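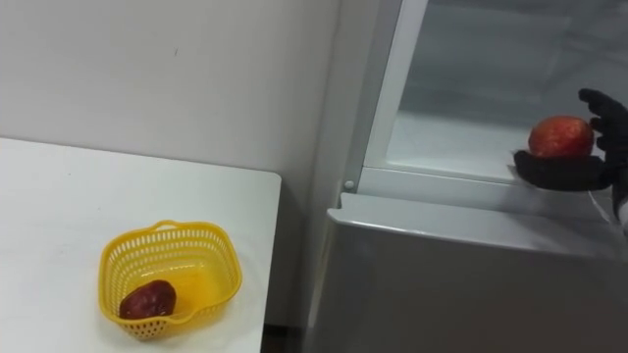
The manipulation group at Gridemley has today released the results of its study on robots and household storage. The work was led by Hsiu-ying Leung and Mathias Aigner. A summary follows in this thread. 1/15

The question was a narrow one. When a robot moves food between a basket and a refrigerator, how much does it help to have the person giving the demonstrations explain, in plain words, what they are about to do? 2/15

Earlier work by the group used demonstrations with a single label for the whole task, such as "put the fruit away". The robot learned the general movement well enough. It was poor at choosing when one stage had ended and the next should begin. 3/15

For this study, each demonstration was divided into short spoken steps: reach, grasp, lift, carry, place, release. The operator spoke each step before starting it. The recordings were then checked by a second person, who corrected the timing where needed. 4/15

The full collection contains 3766 demonstrations. Hok-lam Mok and Hsin-yi Wan were responsible for the checking, and wrote the guide that operators followed. The guide is included with the release. 5/15

The setting was kept plain: a white table, a yellow basket and a white refrigerator beside it. The view used for training comes from the head of the robot. At the point of placing, it takes in the table, the basket, the open compartment and the hand with the apple. 6/15

That view matters to the method. The system has no map of the room and no second camera on the wall. Whatever it decides about the next step must be decided from the head view and the positions of the joints. 7/15

Carrying an apple over a shelf ledge is harder than it sounds. If the hand is too low, the knuckles or the fruit meet the ledge. If it is too high, the fruit is dropped from a height and may roll. Most failures in our earlier system took place in this part of the task. 8/15

Two versions of the system were compared. Both saw the same demonstrations for the same length of training. One received the single label and the other received the spoken steps. Each was then given 1000 trials, with the starting position of the fruit drawn at random inside the basket. 9/15

The version trained with spoken steps completed more trials, and the gain was found almost entirely in placing and release. Grasping was no better. We had expected an improvement there too and did not find one. 10/15

A second result concerns recovery. When the grasp slipped during lifting, the version with spoken steps was more likely to return to the basket and begin again. The single-label version often carried on to the refrigerator with an empty hand. 11/15

Chin-lung Fang repeated the comparison with only 30 demonstrations carrying spoken steps and the remainder carrying the single label. A good part of the benefit remained. We consider this the most useful finding for laboratories with little time for labelling. 12/15

The limits of the study should be stated clearly. All trials used one room, one refrigerator and one kind of hand. Only 3 kinds of fruit were tested. The refrigerator was open at the start of every trial, so the results say nothing about doors. Soft fruit was left out altogether, and we make no claim about bruising. 13/15

The paper, the operator guide and the step labels may be requested from the group through the Gridemley website. The head-view recordings will follow in December, once the storage arrangements with our partner Bresico are complete. Please cite the paper if you use any part of the release. 14/15

Questions on the method should be sent to Mathias Aigner, and questions on the labels to Hsin-yi Wan. Groups that wish to repeat the trials with a different hand or a different refrigerator are asked to write to us before they begin, so that we can supply the random starting positions. 15/15

Correction to post 9: the starting positions were drawn at random within the basket, but positions directly beneath the handle were excluded. The paper gives this correctly in the section on trials.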